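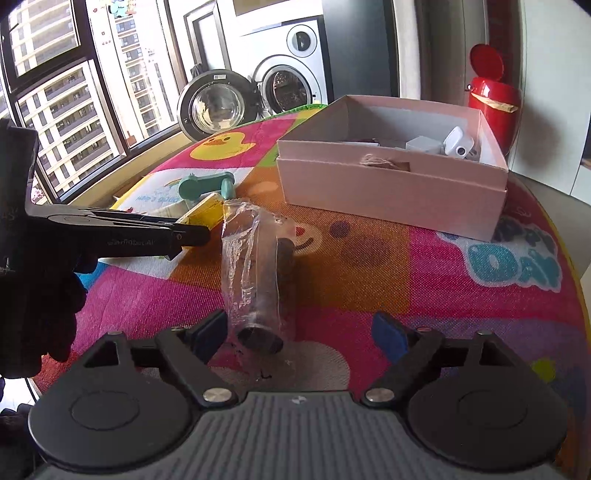
Gripper and gloved hand, April

Re: [drinddale-travelers] Night train to Nania, worth it?

Iker Collado wrote:
> Has anyone taken the night train from Treltden to Nania lately? I have
> 7 days and can't decide between that and the bus. Also, is there
> anything to do in Nania besides the harbor? My guidebook is ancient and
> gives it half a page.

Iker, take the train! I did it in April and I'd go back tomorrow. I paid 175 for a bunk in a four-person cabin (bring your own towel), and by nine at night a retired couple across from me had spread out bread, olives and a whole smoked fish on the little table and were waving me over. We had maybe twenty words in common and talked until midnight.

Get up before six if you can stand it. The line comes down out of the hills right along the water and the light is gorgeous.

As for Nania, the harbor is lovely, but walk uphill to the old market and keep going. There are 313 steps to the chapel (I counted, with stops) and a tea stall at the top where the owner wouldn't let me pay for my second glass. I stayed at Harries, behind the bus station. Plain rooms, great breakfast, ask for the courtyard side.

Which month are you going? The chapel closes for part of the winter.

Sunita Bhatia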